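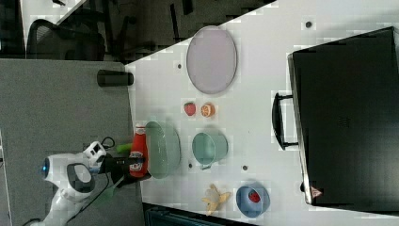 Chapter 4
Thick Liquids and Thin Ones

4.1 Why some foods pour and others do not

Water runs out of a jug as soon as the jug is tipped. Honey takes longer. Mayonnaise may not leave the jar at all until a spoon goes in after it. All three take the shape of whatever holds them, given enough time, but they behave very differently in the kitchen and on the plate. In this chapter we look at what makes a food thick or thin, how thickness is measured, and how cooks and food makers change it.

The word used for thickness in this sense is viscosity. A liquid with high viscosity resists flowing. A liquid with low viscosity flows easily. Milk has a slightly higher viscosity than water, cream is higher again, and golden syrup is far above them all.

Viscosity should not be confused with density. Cooking oil floats on water, so it is less dense, yet it pours more slowly. You will meet this mistake often in written work.

4.2 Liquids that change as they move

In Chapter 3 we treated every liquid as if it had one fixed viscosity at a given temperature. For water, plain syrup and most oils this is close enough. Many sauces do not behave so simply. Tomato ketchup will sit still in an upturned bottle, then run freely after a shake or a squeeze. It becomes thinner when it is pushed or stirred, and the name for this is shear thinning.

Ketchup contains tiny pieces of tomato cell wall spread through a watery liquid. At rest the pieces tangle and press against each other, and the sauce holds together. When it is forced to move, the pieces line up and slip past one another. Once it is left alone on the plate, the tangle forms again and the sauce keeps its shape.

A few mixtures do the opposite. Cornflour stirred into a small amount of cold water feels runny if you move the spoon slowly and stiff if you move it fast. This is shear thickening, and it is much less common in food.

4.3 The line test

Laboratories use costly instruments to measure viscosity, but a useful comparison can be made with a flat board marked in rings. A fixed amount of sauce is placed in the centre inside a short tube open at both ends. The tube is lifted and the distance the sauce has spread is read after a set time.

Veronika Bakos and Ayuba Mahama used this method for a school project on home-made tomato sauce. They used 30 ml of sauce for each test and read the board after 20 seconds. Their first batch spread 27 mm. A second batch, simmered for longer, spread less, but they had tested it straight from the pan while the first had been left to cool. Their teacher, Katalin Rácz, asked them to repeat both tests at room temperature — a step we return to in section 4.6.

4.4 Before you begin

You will need the following for the practical work in this chapter:

a marked board and tube
a kitchen scale
a thermometer
200 g of plain tomato sauce
cornflour
a stopwatch

Read the safety notes on hot liquids in Chapter 1 again before starting. Thick sauces hold heat well and stick to the skin, so a splash can burn more badly than the same amount of hot water.

Key words for this chapter: viscosity, density, shear thinning, shear thickening, starch, gel, suspension.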